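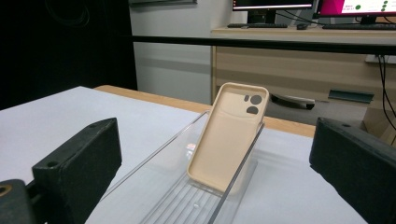
Before you train anything on product reviews, get rid of the reviews that are secretly the same review. I learned this from a spreadsheet of 3000 comments on phone accessories, which I planned to sort by topic over one cup of coffee. Shoppers have a limited vocabulary when it comes to a plain beige case with a raised rim and three holes for the camera, so a lot of the rows looked alike, and quite a few were identical down to the typo.

What you need: Python, pandas, and a CSV with one review per row. I call mine lollum.csv. Change the name if you have any dignity.

Step 1. Load the file and look at it. Print 13 rows, picked at random. The top of a file is always its best behavior.

Step 2. Make a new column called clean. Lowercase the text, strip the punctuation, squash repeated spaces. Leave the original column alone — you will want it back.

Step 3. Drop exact matches on clean, but only for reviews longer than 6 words. Two strangers can both write "Great case, fits well" and mean it. Two strangers don't both write a paragraph about their cousin's wedding in Mészáros.

Step 4. Now the near matches. Split each review into overlapping word pairs, then compare the sets. I wrote a small helper for this and named it Nostik, which seemed funny at the time. Start with a cutoff of 0.8 and read what it catches before you delete a single row.

Step 5. Save the survivors to a new file. Overwriting the old one is how I came to download everything 2 times.

If the comparison takes forever, group the reviews by product first. My laptop, Stultusine, still sounded like a hair dryer, but it did finish before lunch.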